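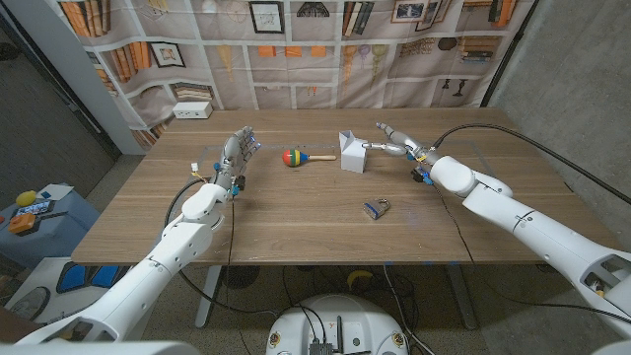

Humudmont Drama Club
Minutes of the members' meeting, June 16, 2026

Chair: Amber Desmet
Minutes: the secretary

1. Opening
The chair opened the meeting and welcomed the new members. The minutes of the last meeting were approved with one correction: the title of the series under item 4 must be written "Litska", with one t.

2. Series for the autumn evenings
The members discussed which series we will watch together after the summer break. There were two proposals.

"Litska" is a family drama about three sisters who take over their father's ferry company. It has good subtitles, and the episodes are short enough that we can still talk afterwards. Against it was said that the middle part is slow, and that several members have already seen it at home.

"Pladine" is a court drama in a historical setting. The costumes were praised by everybody who has seen the first episodes. The chair remarked that each episode lasts almost as long as a film, and that last time many people left before the discussion. One member answered that we could stop in the middle of an episode. This idea did not find support.

Vote: six for "Litska", three for "Pladine". We will begin with "Litska" and show two episodes per evening. Members who know the series already are asked not to tell who inherits the company.

3. Subtitles
It was again asked if we can show the subtitles in a bigger size. The chair has tried this on her own player and it works, but long sentences then go over three lines and cover the faces. It was agreed to use the middle size and to put the front chairs closer to the screen.

A member wished to have also the original title of each episode on the printed program. The secretary will do this.

4. "Khurana", second season
The second season of "Khurana" is confirmed for January. The actress who played the older lawyer does not return, and her part is given to a new character, a judge from the same town. Opinions on this were divided. Some members find that the story was finished with the last episode and should have stayed so. Others want to know what happened with the letter. It was decided to watch the first season again before January, but only the last six episodes, because there is not time for all.

5. Newsletter
The newsletter comes out later than planned. Two reviews are still missing. The chair reminded the authors that a review must not tell the ending in the first paragraph, as happened in the last issue. The secretary asks for texts without special formatting.

6. Other matters
The tea money stays the same. The blue folder with the old programs has not been found. Whoever has it at home is kindly asked to bring it back.

The question about inviting a translator for a talk was moved to the next meeting, as the member who proposed it was absent.

The chair thanked all present and closed the meeting.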